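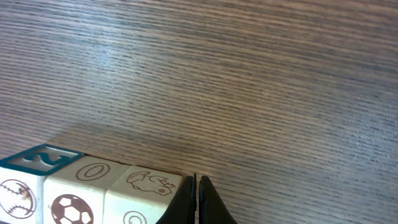 Care of Wooden Tables and Worktops

Guidance for residents of Promberg House. Revised 10 February 2021.

Wooden surfaces in the shared kitchens and family rooms should be wiped down after each use with a soft cloth, well wrung out. Work along the grain. Standing water must be dried at once, particularly near joints and at the ends of boards, where moisture enters most readily.

Washing-up liquid may be used in a weak solution. Bleach, scouring powder and wire wool are not suitable for any wooden surface in the building. Hot pans are to be placed on the trivets provided.

Pale rings and marks

A white ring left by a hot cup will often fade if left alone for a day or two. Where it remains, residents may rub in a small amount of furniture wax and buff with a dry cloth. Dark stains generally lie deeper in the wood and should be reported to Katalin Erdős at the housing office. Residents are asked not to sand them.
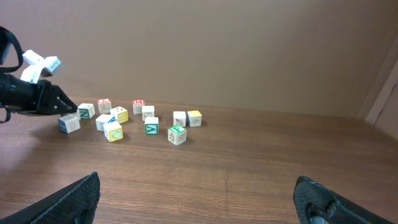
Oiled surfaces are treated twice a year, in February and again in early autumn. Two thin coats are applied and any excess is wiped away after 20 minutes. The surface must then be left for 48 hours before it is used for food. Notices will be posted in advance, and the room should be kept well aired throughout.

Cloths used with linseed or similar oils can catch fire without a flame. They must be laid flat outdoors to dry, or soaked in water and placed in a lidded metal tin.

Questions about varnished tables should be addressed to Bence Balogh.

We use cookies to improve this website. Accept | Manage settings

Related pages
Descaling kettles and taps
Removing candle wax from carpets
Storing kitchen knives safely
Condensation in winter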